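机器人是怎么跟人学动作的

机器人手臂刚装好的时候,不会收拾桌子。它的每个关节里都有电机,电机能转到指定的角度,但“把杯子放进箱子”这句话,电机看不懂。要让它学会一件事,常用的办法是由人先带着它做,把做的过程记录下来,再让计算机从记录里找规律。这种办法叫“示教”。

示教有两种常见的方式。

第一种叫拖动示教。操作员让电机放松,用手握住手臂,像扶着别人的手写字一样,带着它走一遍。关节里有一种零件叫编码器,专门测量角度。手臂移动时,编码器不停地报出数字,计算机把数字和时间一起存下来。拖动示教很直观,缺点是人的手常常会挡住摄像头,而且一个人很难同时拖好两条手臂。

第二种叫遥操作。操作员不碰正在干活的手臂,而是握着另外一套小手臂或者手柄。操作员的手往左,干活的手臂也往左;操作员捏紧,夹爪就合上。两边靠电缆或者网络传递信号。信号从这边到那边需要一点时间,这叫延迟。延迟太长,动作就会一顿一顿,操作员也容易夹过头。

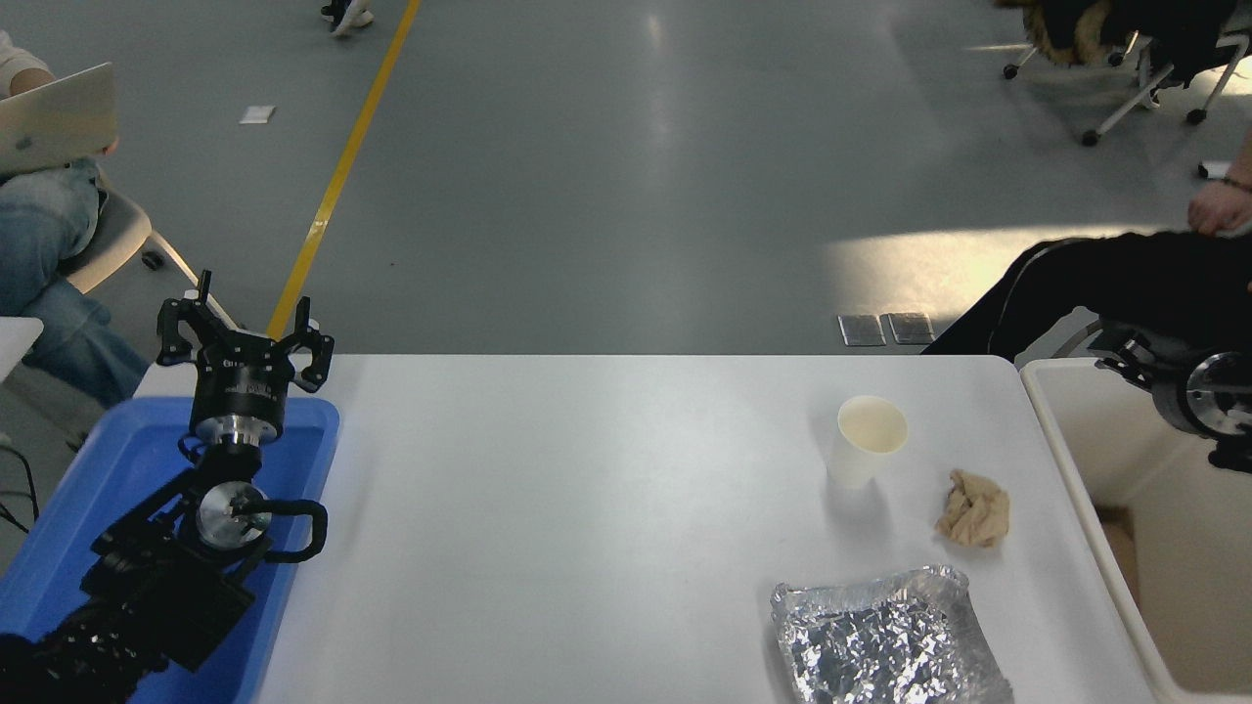
“收拾桌面”是遥操作练习里很常用的一个任务。听起来简单,对机器人来说却包含好几个难题。首先是认东西:哪些要扔,哪些要留。其次是决定从哪里下手。桌上的白色纸杯是立着的,形状规则,夹爪可以从两侧夹住杯壁,力气大了杯子会变形,力气小了会滑掉。旁边那团纸巾揉得皱皱的,没有固定的形状,每次揉出来都不一样,计算机不能只记住一个样子。铝箔盘又浅又亮,表面的反光会随着角度变化,摄像头看到的颜色也跟着变,所以夹的时候最好找准盘子的边沿。最后是放下:夹爪要移到桌边白色箱子的开口上方,再松开手指。

同一个任务,人要示范很多遍。在Deltville的Dultico实验室,“收拾桌面”这个任务一共录了954次示范,检查以后留下904次。去掉的那些,有的是中途数据断了,有的是操作员碰翻了别的东西。负责检查的工程师是Zübeyde Yaman。她的规则写得很细:手臂开始移动前必须静止,物品离开夹爪后手臂要退回原位,一次示范里不能换操作员。

一次示范里存的内容主要有三类:

关节角度:每个关节在每个时刻转到了哪里。
夹爪开合:手指张开多大。
图像:摄像头在同一时刻拍到的画面。

这三类数据必须对齐。如果图像比角度晚了一点,计算机就会以为“手指还没到杯子旁边就应该合上”,学出来的动作便是错的。所以录制以前要先校准时钟。

为什么不能只示范一次?假设只录了一次,杯子在桌子右边,机器人就可能只会往那个位置伸手。杯子挪开一个手掌的距离,它照样往老地方夹,夹到的是空气。录的时候把杯子放在不同的位置,有时立着,有时倒着,计算机才能学到“手要跟着杯子走”这个规律。光线也要变化,上午录一些,傍晚再录一些。

录完以后是训练。计算机每次看一张图像,猜下一步关节该怎么转,再和人示范的动作比较,算出差了多少,然后调整自己内部的数值。这样的比较要重复非常多次。训练好的程序叫“策略”,意思是看到什么情况就做什么动作。实验室的策略程序叫Jorar,它的第一版学了219次示范,第二版才用上全部合格的数据。

策略在使用之前要经过测试。测试时操作员的手离开遥控手臂,只留一只手放在急停按钮旁边。急停按钮按下以后,电机立刻停止运动。桌上的东西重新摆过,摆法不能和示范时完全一样。每一版要测28轮,每轮都要记下哪一步成功,哪一步失败。比如“找到了纸巾,夹住了,途中掉落”,就记在“搬运”一栏,工程师再针对这一步补录示范。

小词典

示教:人带着机器人做动作,并把过程记录下来。
编码器:测量关节转动角度的零件。
夹爪:装在手臂末端、用来抓东西的部分。
延迟:信号从发出到收到所用的时间。
策略:根据看到的情况决定下一步动作的程序。

动手试一试

找一位同学蒙上眼睛当“手臂”,你来当操作员。桌上放一个空纸杯和一团纸,只能用“左、右、前、后、上、下、夹、松”八个字指挥。做完一遍,把用过的口令按顺序写在纸上。然后把纸杯换个位置,让同学完全照着纸上的口令再做一遍,看看手会停在哪里。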